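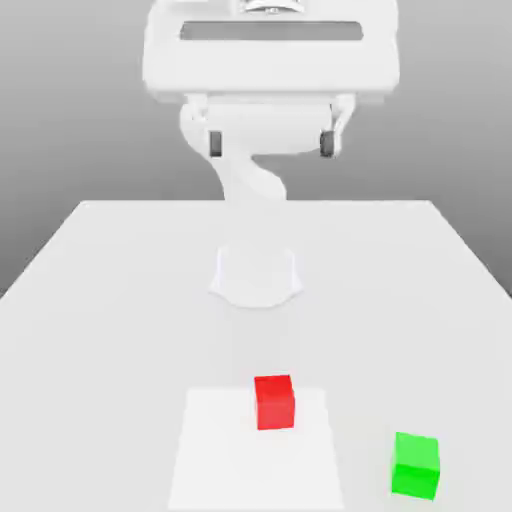 Robot teaching by demonstration

Robot teaching by demonstration, also called programming by demonstration or learning from demonstration, is a way of getting a robot to carry out a task by showing it the task instead of writing out each movement as code. The person doing the showing is usually called the demonstrator or operator. The showing may be done by hand, with the operator holding the arm and moving it, or by remote control, with the operator moving some other device that the arm follows. Both can be done with a real arm, and remote control can also be used with a simulated one.

The record made during one showing is called a demonstration, an episode or a trajectory. A set of them is used to work out a rule, known as a policy, that tells the robot what to do next from what its sensors report.

Contents
1 Background
2 Teaching by hand
3 Teaching by remote control
4 Demonstrations in simulation
5 Cube tasks
6 Recording
7 Common faults
8 See also

Background

The oldest form is lead-through teaching, used on factory arms for paint spraying and welding. The operator guided the arm along a path and the controller stored the positions, which were then played back. Playback of this kind works only while the parts stay where they were during teaching. If a part is moved a short way along the bench, the arm goes to the old place.

Later methods keep the idea of showing but drop the fixed path. The robot is given several demonstrations with the objects in different places, and the policy has to find what they have in common. A task shown only with the object in one spot gives little to work from, however many times it is repeated.

Teaching by hand

In teaching by hand, or kinaesthetic teaching, the arm is put into a mode in which the motors hold up its own weight but give way when pushed. The operator takes hold of it near the wrist and moves it through the task. A button or foot switch opens and closes the gripper.

The method needs no extra equipment and is quick to learn. The operator can feel when the arm touches something, and the recorded joint positions are ones the arm can reach. Its main drawback is that the operator's hands and body are often in view of the cameras. A policy trained on such pictures may not work when the person is gone, so the path is sometimes played back afterwards with the operator out of the way and the camera record taken then. Large arms are also tiring to move, and fine work is hard when several joints have to be guided at once.

Teaching by remote control

In remote control, or teleoperation, the operator does not touch the working arm. Common input devices are:

Leader arm – a second arm, often smaller, whose joints are copied by the working arm.
Hand controller – a tracked grip of the sort used for virtual reality. The gripper follows the hand.
Six-axis mouse – a knob that can be pushed and twisted, giving speed commands in each direction.
Keyboard or gamepad – simple and cheap, but movements tend to come out one axis at a time.

The choice of device shows in the data. Keyboard demonstrations often have square corners in the path and pauses between moves. Leader arms give smoother paths, but unless force is fed back the operator may press too hard without noticing. Delay between input and movement is another cause of trouble. Operators working with a long delay tend to move, stop and wait, and the waiting is recorded with the rest.

Demonstrations in simulation

Many demonstrations are made with a simulated arm. The operator watches the arm on a screen or in a headset and drives it with one of the devices listed above. Nothing can be broken, the starting layout can be reset at once, and the exact position of every object is known to the program.

Simulated workspaces are often kept very plain, with a pale table, a grey background and only the objects the task calls for. This makes the images fast to draw and leaves little to distract the operator. It also means that a policy trained on them alone may fail on a real bench with shadows, cables and patterned surfaces. Two usual remedies are to vary colours and lighting at random, and to add a smaller number of demonstrations from a real arm.

Judging depth is harder on a flat screen than at a real table. With the gripper still high above the surface, it can be difficult to tell whether it is directly over a cube or a little behind it. Some programs offer a second view from the side.

Cube tasks

Small coloured cubes are widely used for first trials. They have flat sides, they can be gripped from above, and their colours are easy to tell apart. A layout may have a red cube on a white square mat and a green cube on the bare table to one side. The same starting layout can serve for several different tasks, such as lifting the red cube, moving the green cube on to the mat, or stacking one cube on the other.

For this reason a demonstration is normally stored with a label saying which task was intended. A cube that is turned a few degrees calls for a matching turn of the wrist before the fingers close, and demonstrators are usually asked to make that turn well above the table.

The Casine set, begun in May and built around tasks of this type, holds 600 demonstrations, each with a written label. Its notes give 70 as the number set aside for testing. The Gurier laboratory, which keeps the set, asks operators to record no more than 4 tasks in one sitting.

Recording

A typical record contains the joint positions, the position and opening of the gripper, the commands sent, and one or more camera views, all marked with the time. Kastomis, a recording program used with both real and simulated arms, stores commands and measured positions separately, as the arm always lags slightly behind what it is told to do. Version 2 added the input tool Su, which lets the operator pause and go back to an earlier point.

Failed attempts may be deleted or kept. Where they are kept they are marked as failures – otherwise they are learned along with the rest.

Common faults

Long pauses at the start, which can teach the arm to stay still.
Different operators using different grips for the same object.
Objects always placed in the same part of the table.
Recording stopped before the gripper has opened and moved clear.
Camera moved between sessions without a note being made.

See also

Imitation learning
Pick and place
Teach pendant
Teleoperation

This page was last changed on 12/11/2020.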